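Snack Basket Tips (the grab and go kind)

Posted 12/9/21

Quick one today, the pantry is half emptied onto the table and I want it back in before dinner. These are the things that have worked in our house for keeping small packaged snacks in one place. Take what you like.

Get a basket with slots in the sides. Solid bins look neater on a shelf but you can't tell what's left without pulling them down. Slots let you see when it's getting low. They also let crumbs out, so put something flat on the bottom. A cut down cutting mat is good. So is shelf liner, doubled.

Size matters more than looks. Measure the shelf first, then the basket, then the shelf again with the door shut. I bought one from Forisholm that was perfect except for the rim, which stuck out just far enough to stop the door closing. It holds dog leashes now.

Take everything out of the boxes. Everything. Boxes are mostly air by the end of the week and somebody always puts the empty one back. Cut off the panel with the date and the allergy info first and tape it inside the cupboard door. Blue tape, peels off clean.

Dump and sort on the table, not in the cupboard. Clear the table first, wipe it, dry it. A damp table and paper lables do not get along. Then empty the basket completely, even if you only meant to add a few things, becuase the old stuff is always at the bottom.

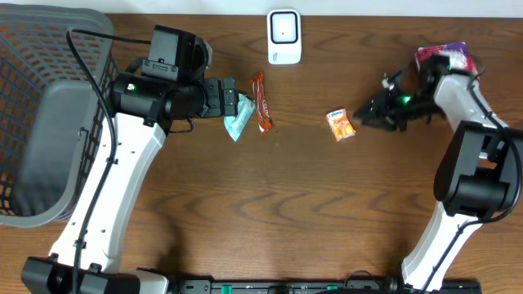 Bars go in first, standing on end along the long side. If they won't stand, lay them all the same direction. Bags go in next, flat side to flat side like files in a drawer. Little packets last, in whatever gap is left, or in a cup of their own if you have a lot of them.

Don't cram. If you have to push down on crackers you are making crumbs. Two layers at the very most, and the top layer should be light stuff.

Chocolate anything: not the basket near the stove. Learned that one in August. Move it to the low shelf until the weather cools off.

Old to the front, new to the back. Same as the grocery store does it. Marker dot on the wrapper of anything due to expire this month, and dotted ones go in lunches first.

What to do with the odd ones. Every house has them, the one flavor left from the variety pack that no one picks. Give them one more week at the front. After that they go in the car, the desk drawer at work, or the break room. They get eaten in the break room. Always.

Open bags don't go back in the basket. Clip and put in a jar or a tin, or finish it. One open bag of crackers will have crumbs all through the slots and then you're out there with a toothbrush. (Toothbrush and dish soap does work, by the way. Rinse in the tub, stand it on its end overnight to dry. Old soft brush, not a stiff one, stiff ones scratch the plastic.)

Labels. Masking tape and a marker. I had a label maker, a Postinel, it was fine, the tape refills cost 599 cents plus shipping and I got tired of it. Tape sticks better if you wipe the plastic with rubbing alcohol first. Put the label on the short end if that's the end facing out, sounds obvious, I did it wrong on every single one.

Lunches: do a refill night. Ours is Sunday. Basket comes to the table, each lunch bag gets one salty thing and one bar for each day, then the basket goes back up. Takes less time than hunting every morning. Any leftover room in the bag is for fruit, which obviously doesn't go in the basket.

Height. If you want kids to help themselves, basket goes at their eye level. If you don't, it goes above yours. We do the school snacks low and the expensive ones high. Works OK so far.

Shopping. Before you leave, look in the basket, and write down what's missing instead of what you feel like. The big 73 piece variety box at Karakaya is a good price per piece but check the flavors on the side, half of ours was pretzels. Buy the smaller box if you have not tried the brand. And check the basket will hold it all, overflow on the counter gets eaten in two days flat.

Sticky spots on the tabel afterward: warm water and a drop of dish soap, cloth wrung out well, wipe with the grain. Dry right away if it's wood. Skip the scrub pads.

Someone asked last time about the wire baskets from Brolent. They're OK for onions and potatoes. Small packets fall right through, and the cut ends of the wire can snag a thin bag. Line them with a dish towel if that's what you've got.

Next up is the spice drawer, when I can face it.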